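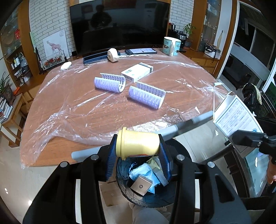 A wooden table under clear plastic film.

Hirvonen Opens Its Property Fund to Savers With $491 and Some Patience

ZIVESCOMBE, November 29, 2019 – Hirvonen, the real estate investment manager, will open its Drulero Income Property Fund to individual investors in February, with a minimum purchase of $491. The previous minimum was high enough that most people who asked about it did not ask twice.

The fund owns 40 small commercial buildings, most of them leased to the kind of tenant that rarely makes the business pages: dentists, tire shops, dry cleaners, a school of ballroom dance. Until now it has been sold only to pension plans and a handful of family offices. They have been content with it, or at any rate quiet.

"We looked for a more glamorous word than 'rent' to describe where the money comes from," said Heidrun Egger, chief executive of Hirvonen. "Our marketing people came back with 'tenant-driven cash yield.' I sent them home early. It's rent."

The odd minimum has a plain history. It is the price of a single unit at the last independent valuation, and Egger declined to round it up to something that would look better on a poster. It will change when the next valuation does.

Units will be bought and sold once a quarter through Zimero, the online brokerage, which will also handle account opening and tax forms. Investors who want to sell must give notice before the quarter ends. If requests are heavy, the fund may pay them out in stages. Hirvonen would like this sentence to be read now, in daylight, and has printed it on the first page of the offering document in the same size type as everything else.

"Buildings are slow," said Spyros Spanos, who manages the portfolio. "You can't sell half a tire shop on a Tuesday afternoon. Anyone who needs the money by spring should keep it in a savings account, and I have told my own brother this."

Borrowing is capped at 20 percent of the value of the properties. Spanos described the cap as dull and said he had been asked to raise it by several people who would have earned a fee if he had.

Distributions will be paid quarterly and are not guaranteed. They may be reinvested without a sales charge. The annual management fee is the same one the pension plans pay, a point on which Zimero held out through several long meetings.

"Our customers read the fee table first and the brochure never," said Edeltraud Plattner, head of funds at Zimero. "We saw no reason to spoil that for them."

The first offering is limited to 3,000 units. Further units will be issued only when Hirvonen has found buildings to spend the money on.

About Hirvonen
Hirvonen buys, leases and repairs small commercial property on behalf of investors. It is based in Zivescombe, upstairs from one of its own tenants.

This release is not an offer to sell securities. Property values and income can fall. Please read the offering document before investing.

Press contact: Fadi Issa, Hirvonen, Zivescombe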